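Residents' Newsletter, Makmont
April

Changes to the school garden and the Saturday kitchen

Since last autumn the families of Makmont share one garden and one kitchen with the primary school in Bañuelos, on the other side of the river. Many readers have asked me what is new for the spring, so I try to put everything in one place. I am sorry if some of it was already on the notice board at the library.

First the garden. The town has agreed to let us keep the lower field for two more years. We pay no rent, but we must take care of the fence and of the ditch along the Zoltirton road. The ditch was full of leaves after the winter and the water came over the path in March. The older students have cleaned the first part. The second part, close to the bus stop, is still to do, and for this work we need adults with boots. Please bring your own gloves, the school has only small sizes.

The beds near the wall are for beans and onions this year. The long bed in the middle will stay without planting until June, so that the soil can rest under straw. Several parents wrote to say that this is a pity, and I understand them, but the potatoes there were sick two summers in a row and we would like to stop it. The fruit trees were cut in February by the gardeners of the Rureren nursery. They told us that the old pear tree has still a good trunk and that it will probably carry fruit again, only not so many as before. The two young apple trees need a stronger stake each. If somebody has good stakes at home, we would be glad to take them.

Water is a more difficult subject. We have one tank of 2,520 liters and in a dry July it is empty very quickly. We ask all families to use the cans and not the hose, and to water in the evening after seven. The key for the pump hangs now in the kitchen, behind the door, and not in the shed. Please write your name in the notebook when you take it.
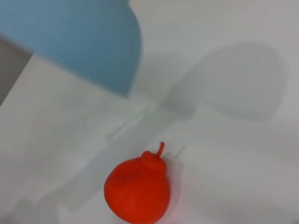

The Saturday kitchen begins again after the school holidays. We cook from ten in the morning and eat together at half past twelve. The price stays the same for children, and for adults it is a little higher, because the gas became more expensive. Last year we had often too much soup and not enough bread - so this time we will ask everyone to sign up before Thursday evening. The list is at the entrance of the school, and you can also call the office in the morning.

Some parents would like that the children cook more by themselves. We talked about it at the winter meeting and the opinions were quite different. We have decided to try it with the fourth and fifth grade. They will choose one dish, write the shopping list and go to the market with an adult. Knives and oven stay with the adults for now. The younger children can wash the vegetables, set the tables and make the labels for the jam jars.

About the jam: we have still plum and rhubarb from last year, and they should be eaten before the summer. The jars cost two dollars each at the school office, and the money goes for new seeds. Please bring the empty jars back with the lids. We have collected 100 of them until now, but many came without a lid and we cannot use them.

A last point is the compost. Again we found plastic bags in it, also the kind that says it can be composted. In our small heap these bags do not break down, so please empty them and take them home with you. Bread and cooked food also do not go there, they bring the rats. Egg shells and coffee are welcome.

The next work day in the garden is on a Tuesday, from four in the afternoon until it gets dark. The exact day will be on the school door. If it rains hard we meet in the kitchen and sort the seeds.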